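20th March

Adhesive peel tests, day 2 of the Skindlow batch. Humidity cabinet back on its old setting after the Hadico people swapped the seal. Still drifts overnight. Logged it anyway.

Strips 1 to 4 pulled this morning at slow speed. Strip 3 tore in the backing, not counted. Strip 4 peeled clean, left a grey haze on the glass plate – wiped off with alcohol, no scratching. Hondik film same as last time, boring, good.

Balance reads 2 mg high again. Zeroed, reads high again. Someone put the good weights back in the wrong box, please dont.
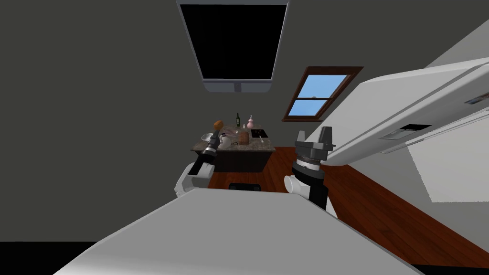
Skylight and the smaller brown-framed window.

Second set after lunch. Thibodeaux primer, thin coat, left to flash off until it stopped smelling. Sample no. 768 went on crooked so the first bit of the trace is junk, start reading where it levels out. Peak is in the spreadsheet, not copying it here. Sample 2274 is the old stock from September, can was half skinned over, strained it through a paint filter. Expected it to be weak. It wasnt. Need a repeat before I believe it.

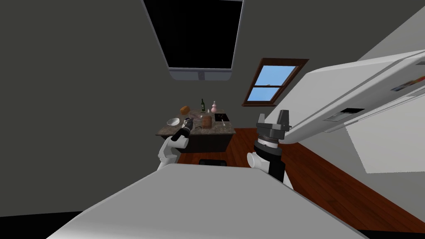
Light aging rack next. Want the clear-coated strips to get real daylight for the comparison, with a matching set kept in the drawer. Glass matters more than I thought, the old notes never say what kind. Same goes for how the light gets in: a slanted window like the one with the dark brown frame, two panes and a bar across, would put a shadow line over any strip lying under the bar. So rack goes flat, strips turned end for end at each check. Write the position on the back in pencil, marker bleeds thru the primer.

To do – more release paper, new blades for the cutter, repeat 2274 with a fresh can next to it. Ask Hadico about the drift. Cabinet door sticks, lift then pull.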